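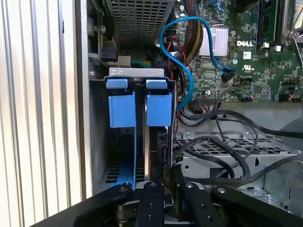
Gripper at the hard drive, Dell desktop with the side open.

Posted by Leena Karppinen, Wednesday
Last updated: December

Quick one, lunch is short. People keep asking me if the robots can do bench work yet. Answer from our shop: sort of. Slowly.

Job is pulling drives out of old office desktops at Kuusisto before the cases go to scrap. Boring work. Blue plastic clips, squeeze, slide, done. Takes me 20 seconds if the cables behave. The arm wants 4 minutes and then sometimes just sits there thinking about it.

The clips are fine, mostly. Cables are the problem. A SATA cable is stiff and springy and never in the same place twice, and you push it aside and it comes right back. I do that with a knuckle without looking. Teemu spent most of last month on teh knuckle thing. Still no knuckle.

Roland says 90 percent of a job like this is easy and he's right, but the rest is what I get paid for. Three drives in a row on Monday, no help from anyone. Then a fourth where it had hold of the rail and not the drive, and pulled. Crunch.

Would I let one near my dishwasher? No. Folding towels maybe. Kalevi wants it to do memory sticks next, those little white latches, good luck to him.

More when theres more. Back to the bench.

3 comments | 4 shares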